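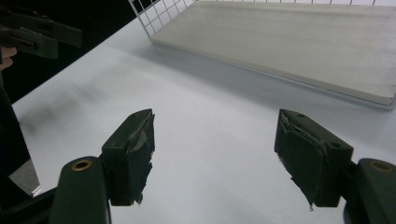

Lakmal Liyanage runs the packing room at Jeltach, a mail-order supplier of replacement hinges, drawer slides and cabinet catches in Nirodthorpe. He has fitted out three such rooms in his working life and has firm views on benches. The tabletop should be pale, matte and mostly bare, and the small goods should sit on it in white wire grid, toward the far side, where the packer can reach them without leaning across the work. "A dark top hides a dark screw," he said. "We had dark tops at Nostbridge and I spent a lot of time on my knees."

The room handles 3000 parcels a month, most of them small enough to go through a letter slot. March is the heaviest month. Each order arrives as a paper slip, and the packer collects the parts, lays them on the open part of the bench, compares them with the slip and bags them. Liyanage is strict about the laying out. Parts go down in the order they appear on the slip, left to right, and nothing goes into a bag until the full row has been read back.

"People want to bag as they pick. It feels faster. Then the slip says four and there are three in the bag, or there are five, and you have to open it again to find out."

He prefers wire to solid bins for two reasons. Dust and packing crumbs fall through the mesh, and a packer can see from the side when a basket is running low. The drawback is that small screws fall through as well. Anything shorter than the opening is kept in a zip bag inside the basket, with the part number written on the bag in marker. Liners were tried for a few months and dropped. Card liners went soft at the corners, and plastic ones collected the same dust the mesh was supposed to let go.

Surface finish took longer to settle. The first tops were gloss white, and the overhead tubes reflected in them badly enough that packers tilted their slips to read them. The matte replacements solved the glare but show marks. Liyanage has them wiped with a damp cloth and a little dish soap at the end of each shift. Scouring powder is banned, having polished a shiny patch into one bench that is still there.

"You can find it with your hand," he said. "I know which bench it is with my eyes shut."

Bench height is set at 36 inches for standing work, with a foot rail. He would go an inch higher for taller staff but does not have adjustable legs, and the quote he got for them was more than the benches had cost. Two packers stand on mats. One uses a platform that was built from a pallet and has since been replaced with a proper one.

The parts themselves come from several makers, and their packaging dictates much of the routine. Chávez hinges arrive in cartons of 100, wrapped in pairs, and are put in the baskets still wrapped. Drawer slides are too long for any basket and live in a floor rack sorted by length. The 14-inch slide outsells the others, so its slot is nearest the aisle. Catches come loose in a sack and have to be sorted by hand, a job Liyanage gives to whoever is in first on Tuesday.

Returns are handled at a separate bench with its own baskets. He was asked whether that was a matter of space.

"No, we are short of space. It is so that a returned part can't be put down next to a new one. Once they are on the same table they are the same part, as far as anyone can tell."

Errors are logged by bench and by part number - he does not log them by packer. Most turn out to involve left-hand and right-hand versions of the same item. Those pairs used to be neighbors on the shelf, in number order. They are now kept in baskets at opposite ends of the bench, with an L or an R on a tag tied to the mesh. Adhesive labels do not hold on thin wire.

The next change is lighting. Liyanage wants the tubes moved forward so that they run over the front edge of each bench, where they would stop throwing the packer's shadow across the row of parts. The electrician has been to measure twice. The baskets will stay where they are.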